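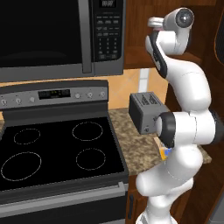
Who is responsible for a robot arm while it is working in a home kitchen?

The adult who starts the task is responsible for it until the arm has come to rest and its hand is empty. That adult must be in the kitchen, must know where the stop button is, and may not pass the duty to a child or to a guest who has not used the arm before.

Saturday, May 12, 2018
By Branwen Pumphrey, Platis Household Standards Office

Good Practice for Robot Arms in the Kitchen

These rules apply to every household enrolled in the Platis home program. They replace the short card supplied with the first arms and should be kept where all adults in the home can read them. Where the manual for the arm is stricter, the manual governs. Questions of wording may be sent to the Standards Office; questions about a particular arm go to the service desk.

Before the first task of the day

Look at the counter from the side the arm will work on. Put away knives, peelers, skewers and open bottles. Glass that is not needed for the task belongs in a cabinet.

Dish towels, oven mitts and paper must be kept clear of the joints. A towel hung on an oven door handle is easily caught by a low elbow and should be moved to a hook on another wall.

Wipe the counter and dry it. Check the fingertips for grease and food. A soft cloth with warm water and a little dish soap is enough for most residue; scouring powder and steel wool damage the tips and may not be used. Dry the fingers completely before power is switched on.

Press the stop button once and release it, and confirm that the arm reports the stop. An arm that does not report it is taken out of service that day.

Working near a range

1. All burners and the oven must be off, and the cooktop cool to the touch, before the arm is allowed to reach across it. A dark glass surface looks the same hot as cold, so the heat indicator must be checked as well as the knobs.

2. Keep people and pets at least 50 inches from the base of the arm while it is moving. Mark the distance on the floor with tape during the first month.

3. The arm may not be used to turn a range knob unless the household has completed the Pusix appliance course. The same rule covers the microwave keypad.

4. Toasters are to be unplugged before any task that passes over them. Crumb trays are emptied by hand.

5. No food or liquid hotter than 160 degrees Fahrenheit may be lifted or carried by the arm. Check with a probe thermometer and write the reading down if the task will be repeated.

Crowded surfaces

Most reports sent to this office concern a second item that was touched while the arm was reaching for the first. A lid handle, a fruit or a small dish standing close behind the target may be brushed by a finger even when the grip itself is sound. Before giving the command, look along the line of the reach and ask whether both fingers have room to come down and to close.

Where there is doubt, move the second item by hand. A gap as wide as two adult fingers on each side of the target is the minimum. Round items should be set in a shallow bowl or on a folded cloth if they are going to stay on the counter during the task.

Wood surfaces deserve particular care. Fingers that come down too low will mark an oiled or waxed finish, and the mark seldom wipes off. Set the approach height again whenever the arm is moved from stone to wood, and test it with an item that does not matter. Light scratches may be treated with a drop of mineral oil rubbed along the grain and left overnight.

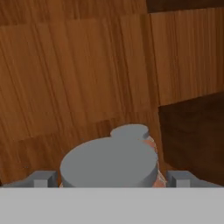
Eggs and other fragile food

Eggs are permitted under these rules and are a fair test of how well the grip has been set. They are also the most common cause of a soiled hand, and an arm with egg in the finger joints must be cleaned before it does anything else.

Select the lowest grip setting listed in the manual. If the egg slips, raise the setting by one step and try again. Do not raise it by more than one step at a time, and do not exceed the limit printed for fragile items. Inspect each egg for hairline cracks before the arm is allowed near it. A cracked egg is handled by a person.

When an egg is to be weighed, place the scale on a flat part of the counter, well back from the front edge if space allows, and set it to zero before the arm approaches. The arm should stop just above the pan, pause, and then lower. It should never release from a height. Most kitchen scales give a false reading if the fingers are still in contact, so wait until the hand has moved away before the number is read. A large egg in the shell commonly falls between 50 and 70 grams; a reading far outside that range usually means the scale was not set to zero or the fingers were still resting on the shell.

Osvaldo Messina of our training kitchen recommends practicing with a hard-boiled egg until seven placements in a row have been made without a crack. The office has adopted that figure as the standard for new households.

Raw egg on the fingers or the counter is to be treated as any other raw food spill. Stop the arm, cut the power, wash the affected parts with hot soapy water, and throw away the paper towel. The adult in charge then washes his or her hands before touching the controls.

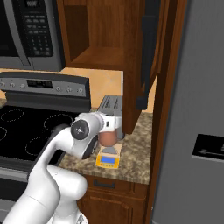
Cabinets, drawers and refrigerator doors

Doors within reach of the arm must be either fully closed or fully open before a task begins. A door left partly open changes the space the arm has to work in, and the arm may have no record of it. Where a latch is weak, fit a magnetic catch.

Drawers below the work area stay shut. The refrigerator may be opened by the arm only if its door swings freely and nothing heavy is stored on the inside shelves. Do not let the arm pull on a seal that sticks; clean the seal with warm water and baking soda and try again by hand first.

Stopping and putting away

At the end of each session, send the arm to its rest position and wait for it to settle. Confirm that the hand is empty. Switch off at the wall.

Do not hang anything on a resting arm. Do not push the arm by hand unless the manual describes a free-move setting and that setting is on.

Record keeping

Each household keeps a plain notebook by the kitchen. The date, the task, the name of the adult in charge and any contact with a person, door or appliance are entered on the same day. Breakage of food does not need to be reported to this office. Contact with a person always does, however slight, and the arm remains off until the service desk replies.

Notebooks are reviewed in October by Rawiri Pryor and Raghavendra Subramaniam. Households that use the Lombardi wall mount should also note the date on which its four bolts were last tightened.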